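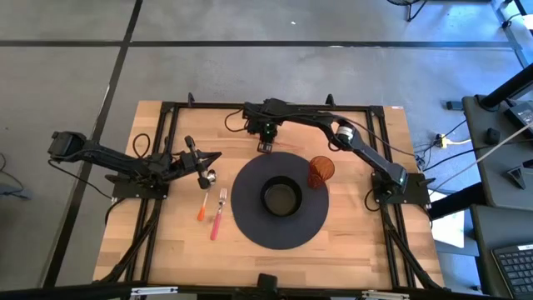

Rastport Evening Writing Club – Short Prose Group

The Last 53

by Urho Kemppainen
February

The last bus from Dirnilden to Rastport left at ten past nine in the evening, and in winter it was usually Wilma Gourlay who drove it. She liked the route. It had many curves and few passengers, and after the sawmill there were no lights at all until you saw the harbor.

On the evening I want to tell about, four people came on at the station. Two were students who slept before the doors were closed. One was the night nurse, who always sat behind the rear door. The fourth was an old man in a brown coat, holding something round in a kitchen towel. He put his coins on the tray one after the other.

"To Valtonen," he said.

Wilma looked at him in the mirror. She had driven the 53 for 11 years and she knew that Valtonen had been a stop once. It had been a shop with a gas pump, and the bus stopped there for the people from the farms. Then the shop closed, and the company took the sign away and kept the pole.

"It is not a stop anymore," she said. "I can let you off at the church. You would have to walk back."

"How far is it?"

"Too far in this snow."

He thought about this and sat down in the first seat, with the round thing on his knees. He had not said yes or no. Wilma closed the doors and drove.

It was snowing, but not hard. The wipers made a sound like someone folding paper. After the bridge the old man started to talk, in a voice meant for her only.

"I bought soup plates from them in my first year of marriage," he said. "From Valtonen. They had everything. Lamp oil, boots, soup plates. Mrs. Valtonen wrapped them in newspaper and she wrote the price on the newspaper, so I would not forget how much I had paid. My wife kept the piece of newspaper in a drawer."

"And the plates?"

"The plates broke. Not all at the same time. You know how it is with plates."

Wilma said that she knew. She herself ate from two bowls, one for the morning and one for the evening, and she had no opinion about either.

"This one is a bowl," said the man, and he laid his hand on the towel. "Mrs. Valtonen lent it to my wife, with dumplings inside. It was when our daughter was born. We were going to bring it back the same week. Then we moved to Mukard for the work, and it came with us by mistake, in a box with the curtains."

"And when was this?"

"My daughter has gray hair now," he said.

The nurse laughed a little at the back, so she had been listening also.

Wilma slowed down for the long curve by the sawmill. She was thinking that Mrs. Valtonen must be dead. She had never met her. When Wilma began on this route the shop had already been shut, with boards on the windows, and the light over the gas pump was burning for one more winter until someone remembered to turn it off. She did not know how to say this to a man with a bowl. Perhaps he knew it. People do not always travel to find someone at home.

"Is somebody expecting you there?" she asked.

"No."

"Then where will you sleep?"

"At the hotel in Rastport. I have a reservation, it is paid. I only wanted to go by Valtonen first. I thought the bus would wait a moment. In the old days it waited when somebody was paying for gas."

There are rules about this. A driver on the 53 may stop between the stops if a passenger is ill, if there is an animal on the road, or if the bus has a fault. Wilma had the rules in a plastic folder beside her seat, and in the same folder she had a postcard from her sister and a spare fuse.

She saw the pole before she saw the house. It stood very straight in the headlights, with a cap of snow. She put on the signal, although there was no other car to see it, and she stopped.

"I have to check a tire," she said loudly to the whole bus. "It will take five minutes."

The students did not wake up. The nurse took out an apple.

The old man went down the steps with one hand on the rail. The house was perhaps 200 meters from the road, up a lane that had not been plowed. He stood and looked at it. Wilma came down after him with the flashlight and kicked the front tire, so that it would not be a lie.

"I will not get up there," he said.

"No," said Wilma.

"I thought the shop was beside the road."

"It was. They pulled down the shop. The house is what is left."

He nodded as if he had been told the price of something. The snow was settling on his hat. Up at the house there was a light in the kitchen window, which surprised Wilma. She had passed this place in the dark so many times and had always looked at the road.

"Somebody lives there," she said.

"Yes. I see that."

"I am driving this way again tomorrow, in the morning, before seven. They have a mailbox here, look. A big one."

He looked at the mailbox. It was the type that farmers put up, wide enough for parcels. Then he unfolded the towel. In the light of the bus the bowl seemed a very ordinary one, and he held it a while longer than he needed to.

"They will not understand what it is," he said.

"Do you have a pen?"

He did not have a pen, but the nurse had one. She had come to the door with the apple still in her hand, and she gave him also the back page of her crossword. He wrote against the side of the bus. It took longer than five minutes. Wilma did not read it, but she saw that it was only one line and a signature, and that he had crossed out one word and written the same word again, more clearly.

He put the bowl in the mailbox with the paper inside, and folded the towel small and put it in his coat pocket.

"The towel is ours," he said.

They came to Rastport 14 minutes late. In the report Wilma wrote "tire, front left, no fault found." The nurse ran for her shift without saying goodbye. The old man thanked for the ride, and he asked what the dumplings cost nowadays in the harbor café, if they had any. Wilma said that they were closed at this hour, but the café opened at six, and that she would be there herself with her coffee until she had to drive.

Last updated: February

Comments (4)

marit_h
I liked the towel very much. My mother would say exactly the same.

Oldbus
Nice story, but a driver would have to call in a stop like that. The rest is believable. We had a pole like this outside our village for years, and people still waited at it.

Teo
Did he come to the café or not??

Urho Kemppainen
Thank you for reading, all. Teo, I had one page more where he comes, and I took it out after our meeting. Oldbus, you are right about the call, I will think how to put it in.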